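트라숨 소식지 2019년 2월호
기술 메모: 공용 세탁실의 건조 시간과 습기 배출

공동주택 지하 세탁실을 운영하는 곳에서 겨울마다 같은 문의가 들어온다. 건조기가 예전보다 오래 돌고, 벽에 물이 맺히고, 관리비 고지서의 전기 항목이 올라간다는 내용이다. 세 가지는 별개의 고장으로 접수되지만 원인이 하나인 경우가 많다. 이번 호에서는 배기식 건조기를 쓰는 공용 세탁실을 기준으로 점검 순서와 수치를 정리한다. 히트펌프식은 마지막에 따로 다룬다.

먼저 급기량이다. 배기식 건조기는 실내 공기를 빨아들여 데운 뒤 밖으로 내보낸다. 들어오는 공기가 부족하면 배기 덕트가 아무리 깨끗해도 풍량이 나오지 않는다. 남 단지 세탁실의 경우 건조기를 교체하면서 대수는 그대로 두었으나 출입문을 기밀형 방화문으로 바꾸었고, 문 하부의 틈으로 들어오던 공기가 사라졌다. 문을 닫은 상태에서 복도와 실내의 차압을 재면 바로 드러나는 문제였는데, 교체 공사 당시의 검수 항목에는 차압이 없었다. 급기구를 새로 뚫기 어려운 구조라 외벽 쪽 기존 환기구에 전동 댐퍼를 달고 건조기 운전 신호와 연동하는 방식으로 처리했다. 방화문에는 손을 대지 않았다. 방화문 하부를 깎거나 그릴을 내는 방식은 성능 인정 범위를 벗어나므로 검토 대상에서 제외한다.

다음은 배기 덕트의 길이와 굴곡이다. 제조사 설치 설명서에는 허용 상당길이가 적혀 있고, 엘보 하나마다 일정 길이를 더해 계산한다. 현장에서 자주 빠지는 것은 외벽 마감 캡의 저항이다. 방조망이 달린 캡은 보풀이 걸려 막히므로 건조기 배기에는 쓰지 않는다. 역류 방지 플랩만 있는 형식이 맞다. 플랩도 경첩부에 보풀이 끼면 반쯤 열린 상태로 고정되고, 이때 겨울철 외기가 덕트를 타고 들어와 정지 중인 드럼 안에 결로를 만든다. 아침 첫 사용자가 드럼이 젖어 있다고 신고하는 경우 드럼이 아니라 외벽부터 본다.

주름형 알루미늄 덕트는 기기 뒤 연결부에만 최소 길이로 쓰고 나머지는 경질 금속관으로 한다. 연결부를 나사로 고정할 때 나사 끝이 관 안쪽으로 나오면 보풀이 걸리는 지점이 된다. 금속 테이프와 밴드로 충분하다.

보풀 필터는 사용자 관리 항목이고 덕트 내부는 관리 주체 항목이다. 두 가지를 안내문에 구분해 적어 두지 않으면 둘 다 방치된다. 클루타 단지는 필터 청소 안내를 건조기 문 안쪽, 눈높이에 맞춰 옮긴 뒤 필터 관련 호출이 줄었다고 알려 왔다. 덕트 청소는 누적 운전 2000시간을 기준으로 잡고 있다. 이 값은 트라숨 관리 현장에서 쓰는 내부 기준이며, 덕트가 길거나 반려동물 세대가 많은 건물은 더 짧게 잡는 편이 맞다.

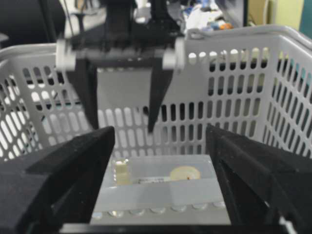

클루타 쪽에서는 2000시간 기준에 이견을 보내 왔다. 운전 시간만으로 주기를 정하면 수건과 침구가 몰리는 기기와 그렇지 않은 기기가 같은 취급을 받는다는 것이다. 실제로 입구에 가까운 기기에 부하가 쏠리고 안쪽 기기는 절반도 돌지 않는데, 시간을 기기별로 따로 집계하지 않으면 기준 자체가 의미를 잃는다고 덧붙였다. 또 덕트를 공유하는 기기는 합산으로 봐야 한다는 의견이었다.

지적은 타당하다. 다만 기기별 집계가 가능한 결제 단말이 모든 현장에 들어가 있지는 않다. 단말이 없는 곳은 배기 풍속을 분기마다 재고, 준공 시 측정값보다 뚜렷이 떨어진 계통부터 청소하는 방식을 권한다. 측정은 드럼을 비우고 필터를 청소한 상태에서, 다른 기기를 모두 세운 뒤 한 대씩 한다. 공유 덕트라면 한 대씩 잰 값과 전체 동시 운전 값을 함께 남긴다. 두 값의 차이가 벌어지면 분기 이후 공용 구간이 막히고 있는 것으로 본다.

습기 부하의 계산은 단순하다. 탈수가 끝난 세탁물의 잔류 수분은 탈수 회전수에 좌우되며, 잔류 수분율 50퍼센트라면 건조 중량 8킬로그램의 세탁물이 물 4킬로그램을 갖고 건조기로 들어간다. 배기가 정상이면 이 물은 건물 밖으로 나간다. 덕트 이음이 벌어져 있으면 일부가 세탁실 천장 속으로 나가고, 천장 속의 단열이 끊긴 배관이나 보 하부에서 물방울이 된다. 천장재 얼룩이 배관 누수로 오인되는 사례가 여기에 해당한다. 급수관 압력 시험에서 이상이 없는데 얼룩이 건조기 사용이 많은 저녁 이후에 짙어진다면 배기 이음을 먼저 확인한다.

탈수 회전수를 올리는 것이 건조 시간을 줄이는 가장 값싼 방법이다. 그러나 공용 세탁기의 기본 코스는 진동과 소음 민원 때문에 낮은 회전수로 설정된 경우가 있다. 남 단지의 기기도 표준 코스가 분당 560회전으로 묶여 있었다. 바닥 앵커와 수평을 다시 잡은 뒤 상위 설정으로 올렸고, 야간 시간대만 기존 값을 유지한다. 설정 변경 전에는 기초 콘크리트와 앵커 상태를 확인해야 하며, 방진 패드만 깔고 올리는 것은 권하지 않는다. 패드가 눌리면서 수평이 틀어지고, 틀어진 수평은 불균형 감지로 이어져 탈수가 도중에 중단된다. 사용자는 물이 흐르는 세탁물을 그대로 건조기에 넣게 된다.

건조기의 종료 판정 방식도 확인한다. 시간 설정식은 세탁물 상태와 관계없이 설정 시간만큼 돈다. 습도 감지식은 드럼 안쪽의 금속 전극에 세탁물이 닿을 때의 전기 저항으로 판정하는데, 전극에 섬유유연제 막이 생기면 아직 젖은 세탁물을 마른 것으로 읽는다. 사용자는 덜 말랐다고 다시 돌리고, 집계상으로는 이용 건수만 늘어난다. 전극은 중성세제를 묻힌 천으로 닦고 마른 천으로 마무리한다. 연마재는 쓰지 않는다. 시트형 유연제 사용이 많은 현장은 월 1회로 한다.

실내 습도는 건조기에서 떨어진 벽, 바닥에서 사람 가슴 높이 정도에 기록식 센서를 달아 본다. 건조기 위쪽이나 급기구 바로 옆은 값이 왜곡된다. 보다드 창고동을 개조한 세탁실에서는 센서를 급기구 아래에 달아 두는 바람에 한 계절 내내 건조한 것으로 기록되었고, 8월에 창고 쪽 벽체에서 곰팡이가 확인된 뒤에야 위치를 옮겼다. 여름철에는 외기 자체의 수분량이 높으므로 급기를 늘리는 것만으로 해결되지 않는다. 건조기가 서 있는 시간에는 연동 댐퍼를 닫고 제습기를 돌린다. 제습기 배수는 세탁기 배수 트렌치로 직결하되 끝단을 수면 위로 띄운다.

히트펌프식은 외부 배기가 없으므로 급기와 덕트 항목이 빠진다. 대신 방열이 실내에 남는다. 좁은 실에 여러 대를 넣으면 실온이 올라가고, 일정 온도를 넘으면 압축기 보호 동작으로 운전 시간이 길어진다. 기기 배면과 벽의 이격은 설명서 값을 최소로 보고, 배기 팬은 습도가 아닌 온도로 제어한다. 응축수 배수 호스는 꺾임과 역구배를 확인한다. 응축기 앞 보조 필터는 분리형과 고정형이 있고, 고정형은 사용자에게 맡기지 않는다.

회로 용량은 기종 교체 시 반드시 다시 계산한다. 배기식에서 히트펌프식으로 바꾸면 대당 소비전력이 내려가지만, 같은 분전반에 대수를 늘리는 계획이 따라오는 일이 잦다. 누전차단기는 기기별로 나누고, 차단기 번호를 기기 전면 스티커와 맞춰 둔다.

점검 기록 양식은 이번에 개정했다. 차압, 기기별 배기 풍속, 외벽 플랩 상태, 전극 청소 여부가 추가되었고 기존의 육안 양호란은 삭제했다. 양식은 현재 거의 200개 현장에 배포되어 있으며, 구 양식으로 들어온 기록도 이번 분기까지는 접수한다. 다음 호에서는 배수 트렌치의 악취와 봉수 유지 문제를 다룬다.

트라숨 설비기술팀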